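Wadden Viewers Group, minutes, 25 November 2018

Started late, room was locked. 11 present, two apologies. June minutes agreed, no changes.

Next series. Long talk on whether to carry on with Nelex or drop it after season one. Most felt the space station episodes drag but the pilot two-parter still holds up. Vote: carry on, skip the clip show. Anyone who wants the clip show can borrow the disc.

Tăng box set. 10 discs, subtitles only on the first four. Somebody to ask the seller about the rest before we pay. Defered to next time.
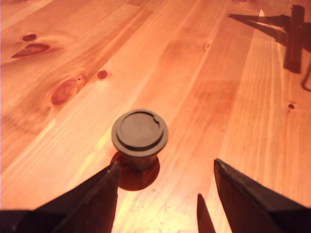 MONEY AND SNACKS

Balance almost 300 after the hall fee. Snacks to come from Londis again, keep receipts please, last month's went missing. No more popcorn in the carpeted room.

Episode guide. Seasons one and two done, three is half typed. Agreed guest cast goes in, stunt crew doesnt. Air dates to follow the first US broadcast, not the reruns. Still arguing about whether the unaired episode gets its own number. Left as "unnumbered" for now.

Spring marathon. Saturday prefered. Start with the pilot, break for lunch, finish by nine. Need a second projector cable, the old one flickers.

AOB. Library wants the two overdue novelizations back. Next meeting same room, bring own mug.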